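Talks > Workshop practice > Speaker notes

Marking out before you build: notes for my talk at Stustovden
Perrine Marty, November 19, 2020

14 shares | 3 comments

Start slowly. Say good evening, thank Zoila Zapata for the invitation. I have 15 minutes, so no long history of my workshop.

First point. Most mistakes in a small workshop are made before the saw is touched. Tell the story of the Renaud shelves: 20 shelves, all cut well, all fixed 8 mm too far to the left. Wait for the laugh, if it comes. The wall was measured from the door frame, and the door frame was not straight. We took them all down again in May.

Second point. Choose one place to measure from and keep it. Benoît Ferrand taught me to write it on the drawing in red. Every length on the drawing goes back to this place. If two people work together, both must know it before they open the tape measure. (Ask the room: who has worked with two different tape measures on the same job? Ask for hands.)

Third point. Pencil or tape? Pencil is finer, but on a dark or painted surface you lose it, and you must clean it later. Tape is fast to see from the other side of the room. For a fine position I put the tape first and draw the pencil line on top of it. Remember to say that old tape leaves glue. Test a corner.

If somebody asks about price: I don't give prices, shops are different. Jérémie has a list at the table by the exit.

Last part, about crosses. A cross is the simplest mark for a centre, and I ask my students at Skirodell to make one before any other exercise. Blue painter's tape on a greyish-brown surface, as we have it on the last slide, is easy to find with the eye. But look at the strip going across: it is lower on the left and it climbs a little to the right. For placing a lamp or a plant I would accept this. For drilling I would put a square in the corner of the cross, mark the true centre with pencil, and only then take the drill. Leave the slide on during the questions. 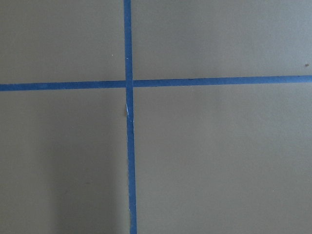
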